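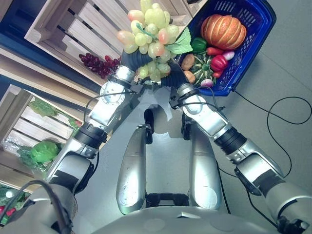 My shopping basket: my verdict after a summer of veg

I bought the blue one back in July, mostly because the handles on my old wire basket had started digging into my arm (and I'm too stubborn to use a trolley). It's plastic with a lattice pattern up the side, and it holds far more than I thought it would. A whole orange pumpkin goes in with peppers, potatoes, radishes and a little stripy squash, and I still try to squeeze grapes on top!

Grapes are my one grumble, mind. Put them in last or carry them separately, as a pumpkin rolling about does them no favours at all. A small divider would sort that out, so please, Semeck, think about it.

Cleaning is a doddle. I knock the soil off the spuds outside and rinse the basket under the garden tap, though mud does get stuck in the lattice and wants an old toothbrush. The Drodham one my sister has is smoother inside but it cost her 2 pounds more and the handle squeaks.

I paid £7 and I'd happily buy another for the allotment.

Mwanaisha Mollel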